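Torkska hockey cards - cut tab or full tab?

Collectors' Board > Vintage Cards > Pre-War Food Issues

gosselin_r
Picked up a small lot of the Torkska biscuit hockey cards at an estate sale in August. There are 8 cards, and 4 of them still have the coupon strip along the left side. The seller's note says the set runs to 70 cards but I only have that one line to go on. Two questions. Is 70 right, and does the strip matter much for price? I want to sell the doubles and keep the rest.
Ravinder

puckwax
70 is the number in the Castellanos guide, and I've never seen a card numbered higher. The strip matters a lot. Kids mailed them in for a pocket knife or a pennant, so most cards you find are trimmed. I would ask double for a full strip in the same grade.

Namholm_Cards
Double is too much. I've had a table at shows for a long time and buyers of this set want clean fronts and good corners. A strip with a crease through it adds very little. Look at the fold line first. If it is cracked, price the card as if the strip wasn't there.

puckwax
I don't agree. The last full strip goalie I saw went for more than 774 dollars and it had a soft corner.

Namholm_Cards
That was the goalie. Everybody needs the goalie. You can't price a common wing off that sale.

gosselin_r
No goalie in mine, sorry to say. Mostly defensemen. One has the back printed upside down compared to the others, number and all. Is that known?

B. Ambrose
Upside down backs are known on the second printing. The paper is a little grayer and the biscuit ad drops the street address. Check whether yours has the address. I keep a list of these on my Skirkidness page and would add yours if you send me the number.

gosselin_r
No address on that one. The other seven have it. I'll message you the number tonight.

tabcutter
Please don't put them in the screw-down holders people used to sell. I flattened a nice one that way. A soft sleeve and a semi-rigid holder is plenty, and get the taller size or the strip will bend.

Namholm_Cards
Agree on the holders. And don't try to clean them.

puckwax
Still say a full strip is worth double on a sharp card. List one as an auction and see what it does.

gosselin_r
Fair enough, I'll put one double up with the strip and one without, both low start, and post the results. Thanks all. The cards will get their own thread once I've scanned them.

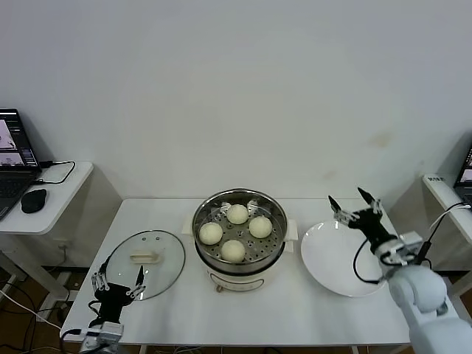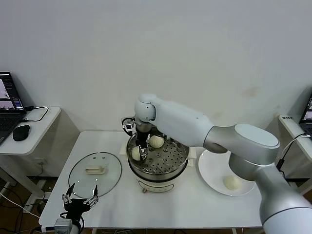 Steamed buns and the electric steamer

B. Ambrose
Got your message, thanks. It's a number I didn't have with that back. Scan it at a high setting if you can - the gray paper doesn't show up well otherwise.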